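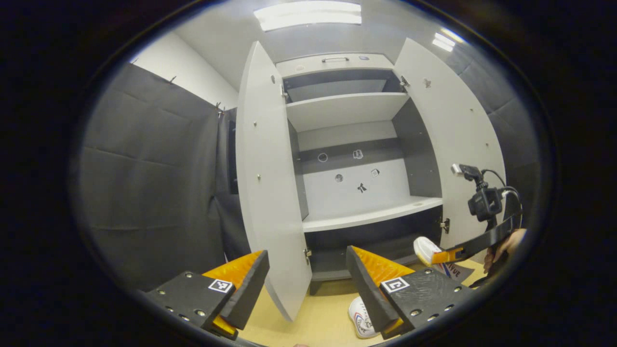
Obadia Nyaga wrote in after my last post to say that rules are for people who don't trust their operators, and that a good pair of hands will sort itself out without a checklist. I've been chewing on that all week, and I think he's half right (sorry, Obadia!).

I do trust the people I work with. What I don't trust is me, at four in the afternoon, on take number 553, when I've quietly started opening a door a little differently than I did in the morning and have no idea I'm doing it.

So we have seven rules for hand-held gripper work at Plalunitz, and they fit on one page. Fingers start open. Both markers stay clean, and you wipe them before the session and again after lunch. Doors get opened all the way or left alone – no halfway stuff. If you fumble, you keep going and flag it, and you don't delete it later because you're embarrassed. Cables get checked before anybody picks up a tool. Everyone takes a break after 22 takes, even if they swear they feel fine. And whoever resets the cabinet isn't the person who does the next take.

That last one gets the most grumbling. I stole it from the Zemgate folks, who had a much longer list, and I dropped most of the rest after reading it twice and still not being sure what it wanted me to do!

Where I'm with Obadia is on finger pads. We had a rule for when to swap them and it was silly, so now the operator decides and writes it in the log.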